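Table Linens That Earn Their Keep: Washing, Storing and Layering Cloths, Mats and Toppers

6 min read

I love a table with a cloth on it. A bare table is fine for bills and homework, but throw a flowered cloth over it and suddenly people sit down and stay for a second cup! I've been collecting tablecloths since my first apartment, and most of what I know about looking after them I learned by ruining a few.

Start with the stains

Get to them the same evening if you can. Scrape off anything solid with the back of a spoon, then run cold water through the cloth from the wrong side, so the stain goes out the way it came in. Coffee and tea usually give up after a soak in cool water with a little dish soap. Candle wax is easier if you put the whole cloth in the freezer for an hour and crack the wax off.

Grease needs dish soap straight on the dry cloth, rubbed in with your thumb and left for 20 minutes. My neighbor Mimoza Shehu swears by plain white chalk on salad oil. I tried it on a cloth I'd already given up on, and it took most of the mark out. I was thrilled.

Reds and whites in the wash

Anything dark red gets tested before it goes near a white cloth. Wet a corner, press it hard between two layers of white paper towel and look for pink. If there's any color at all, wash that piece by itself in cold water, and test again next time. Some reds settle down after a few washes and some never do (I have a napkin that has been bleeding happily for years).

A patterned cloth with a red border is the tricky one, as the border and the pale part can't be separated. Cold water, a short cycle, and out of the machine the minute it stops. Don't let it sit there in a damp heap! Hang it right away with the border at the bottom, so any drips run off the edge and stay away from the flowers.

Getting the fold lines out

Iron while the cloth is still a bit damp, on the wrong side first. If you have a big table, lay down a thick towel and iron right there - you won't have to wrestle the whole thing around a narrow board. For a cloth that's already on the table, mist the creases with a spray bottle, smooth them outward with flat hands and leave it overnight.

Rolling beats folding if you have the space. I roll mine around long cardboard tubes from the fabric store, with the good side out, and stand them in the back of the closet. Settimio Fabbri, who taught the sewing class I took one March, slid his onto a rod like towels, and I still mean to build one.

Layering a plain piece on a busy cloth

Flowers everywhere can get to be a lot, and one solid color calms it all down. Pick up a shade that's already in the cloth and go stronger with it. A bright red round on a white cloth with little mauve-pink and maroon blossoms is one of my favorite combinations, and a dark red border pulls the two together beautifully.

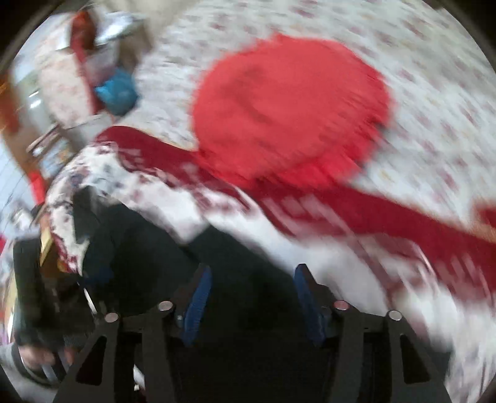
How far should it hang?

For everyday meals I like 8 to 10 inches of drop on every side. Measure the table, then add twice the drop to both the length and the width. A table 36 by 60 with a 9-inch drop wants a cloth 54 by 78. Go longer if you like a dressier look, but sit in a chair and check your lap before you hem anything!

Rounded corners hang in softer folds than square ones. To round off a square corner, put the cloth on the table, pin a dinner plate upside down at each corner, trace around it with tailor's chalk and cut. Finish with bias tape, which bends nicely around the curve if you press it into shape with a steam iron first.

Flattening a ruffle that has gone limp

Wet the ruffle only, squeeze it in a towel, and pull each little fold straight with your fingers. Spray starch helps - do 2 light coats and let the first one dry completely. Then leave the piece lying flat until morning with nothing on top of it.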